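# 抓取数据从哪里来:一间样板客厅里的采集流水线

下午两点,Pevard 的采集间里开始当天的第二轮录制。操作员戴好手套式主控器,双臂归零,屏幕上弹出任务编号和一行文字指令:“把菠萝放到盘子里。”十几秒之后,这条轨迹会被写进磁盘,与它一起保存的还有头部相机的画面、双臂各关节的角度、手指电流,以及操作员的语音标注。一条轨迹称为一个“回合”,一个回合对后续的训练而言就是一个样本。

Pevard 的业务是为人形机器人的操作策略提供示教数据。委托方 Herkura 要训练的是一个端到端模型:输入为图像和自然语言指令,输出为双臂和双手的动作序列。这类模型的网络结构在过去几年里逐渐趋同,各团队之间的差距更多体现在样本的数量、覆盖面和干净程度上。Herkura 本期合同约定的任务共有31项,全部限定在客厅和餐桌场景,其中7项要求双手配合,其余为单手完成。

## 任务如何定义

采集的第一步是写任务卡。任务卡规定起始状态、终止状态、允许使用的手和禁止动作。以“水果入盘”为例,起始状态要求水果与盘子均在桌面上,二者不接触;终止状态要求水果完全位于盘沿以内,手指松开,手掌离开物体上方。中途允许调整抓取姿态,不允许用手臂外侧推动物体。

写得过松,不同操作员会产生多种互不相容的做法,模型学到的是它们的平均值,执行时容易在两种抓法之间犹豫。写得过紧,数据分布变窄,物体稍微换个朝向,策略就会失效。负责数据规范的工程师 Kieran Geraghty 的处理办法是只约束两端,不约束路径,但要求同一操作员在同一批次内保持一致。“路径可以有多种,每一种都要有足够的样本支撑。只出现过两三次的做法,在训练里等于噪声。”

任务卡之外还有一张随机化表。每录完一组,场景布置员按表更换物体位置、朝向和干扰物。表由脚本生成,人不参与挑选。早期由布置员自行摆放时,物体明显偏向桌面中部,靠近桌沿和靠近身体一侧的位置几乎没有样本,模型到了这些区域就频繁失手。

## 物体的选择

菠萝在任务清单里出现得较多。它的几何形状对抓取很不友好:果身粗糙,直径接近手掌张开的上限,顶部的叶片又硬又尖,手指从上方合拢时容易先碰到叶片,导致接触顺序错乱。握持果身时,各指的受力也不均匀。对五指手来说,这类物体能够暴露力控参数的问题,而方盒或圆柱杯往往看不出来。
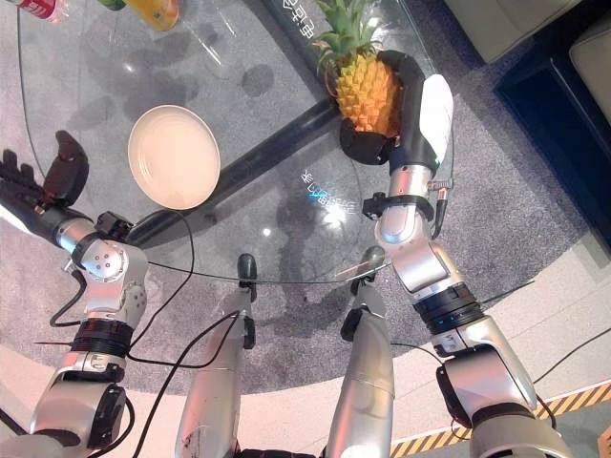 另一个难点在放置阶段。果实底部不平,直立放下后可能倾倒,操作员通常会在接触盘面后保持握力,停顿一小段时间再松手。停顿的时长在不同操作员之间差别很大。训练时如果不做处理,模型会学到一个长度不确定的静止段,部署后表现为手悬在盘子上方不动。Herkura 的做法是在预处理中检测静止段并压缩到固定帧数,Pevard 则在任务卡里加了一条:确认接触后默数一拍,随即松手。

玻璃桌面是委托方指定的。透明材质让深度相机的读数出现空洞,桌下的地毯和支撑结构会进入画面,灯光还会在玻璃上形成移动的高光。在实验室常见的哑光白桌上,这些干扰都不存在,训练出的策略进入真实家庭后成功率下降明显。Pevard 因此没有使用深度图作为主要输入,只保留彩色图像,并要求每一批数据在两种以上的照明条件下录制。

## 遥操作的误差来源

示教依靠遥操作完成。操作员的手部姿态经过重定向算法映射到机器人手指,手臂部分则由末端位姿经逆运动学求解。从操作员动作到机器人响应存在延迟,延迟本身并不致命,抖动才是。若延迟恒定,可以在时间戳对齐时整体平移;若延迟在一个回合内来回变化,图像与动作就无法精确配对,模型等于在学习错位的因果关系。

Pevard 使用 Sandhu 提供的同步模块,为相机帧和关节数据打上同一时钟的时间戳。录制结束后,脚本检查每个回合内相邻帧的间隔,超出阈值的回合自动标为不合格。Geraghty 提到,启用该模块后的第一周,不合格率反而上升,此前被忽略的丢帧第一次被记录下来。

手部的误差更难处理。人手与机器手的指节比例不同,重定向之后,拇指的对掌角度总有偏差,操作员需要看着画面自行补偿。新手往往会过度握紧,手指电流偏高,数据里就混进了大量“用力过猛”的抓取。新操作员在正式录制之前,要先完成57个练习回合,练习数据不入库。

单手任务中,闲置手的姿态同样写进了规范。早期版本没有要求,操作员让另一只手随意停放,有时还会移到相机视野中央。模型无法区分这些动作与任务的关系,训练后的闲置手会出现无意义的漂移。现行规范要求闲置手保持在任务物体的活动范围之外,手指状态不限,回合内尽量不动。

## 失败样本留还是不留

质检分两级。第一级由脚本完成,检查时长、帧率、关节限位和文件完整性。第二级由人工回看,判断终止状态是否满足任务卡。人工回看的速度约束了整条产线,一名质检员同时要看几名操作员的产出,午后两点到四点之间积压最为严重。

未通过第二级的回合过去一律删除。从八月起,Herkura 要求保留其中一类:中途失手、随后由操作员在同一回合内纠正并完成任务的样本。这类样本包含了从偏离状态回到正轨的动作,而纯粹成功的示教里看不到偏离状态,策略一旦滑出熟悉的区域便没有可参照的行为。保留的纠错样本需要另加标签,标出失手和恢复的起止时间。目前这类样本占入库总量的11%。

双方对这一比例有过分歧。Herkura 的训练团队希望继续提高,Pevard 则担心操作员为了凑数故意制造失手。故意的失手与自然的失手在动作上有可见差异,前者往往在接触之前就已偏离,手指松开得过于干脆。折中方案是不设指标,操作员按正常方式录制,出现了就留,不出现不补。

## 语言标注

每个回合至少配有三条指令文本。第一条来自任务卡,措辞固定;其余由标注员在回看时撰写,要求换用不同的动词和指代方式,例如“拿起那个带叶子的水果”“把菠萝搁到白盘子里”。标注员不看任务卡原文,以免句式受影响。

问题集中在空间词上。“左边”究竟指机器人的左边还是画面的左边,在头部相机视角下通常一致,换成外部相机则会相反。规范统一以机器人自身为参照,外部视角的画面不用于撰写指令。涉及“旁边”“附近”一类模糊词语时,场景中必须只有一个合理的指代对象,否则整条文本作废。

## 成本与下一步

决定单条样本成本的是人工。机器人折旧和场地费用相对固定,操作员的有效录制时间则受疲劳影响,连续操作超过一小时后,回合时长开始增加,终止状态的合格率下降。Pevard 采用录制与复位交替的排班,操作员录完一组后转为布置员,下一组再换回来。

物理复位同样消耗时间。一个放置任务的录制不过十几秒,把物体放回表中的指定位置、核对朝向、清除桌面多余物品,耗时与录制相当。Lilbridge 正在测试一种往返式任务设计,把“放入盘中”和“从盘中取出”配成一对,前一个回合的终止状态直接作为后一个回合的起始状态。代价是起始位置的随机性减弱,取出任务的初始分布完全取决于放入任务的结果。Pevard 计划在部分任务上试用这一方案,水果类任务列在第一批,双手任务暂不纳入。

Herkura 下一期的任务清单还在讨论,已经确定要加入的是带盖容器和软包装。前者需要区分拧开与拔开两种动作,后者在抓取过程中会持续变形,终止状态用现有任务卡的写法难以判定。Geraghty 手里的草稿改到了第三版,关于“软包装是否放稳”的条目仍然空着。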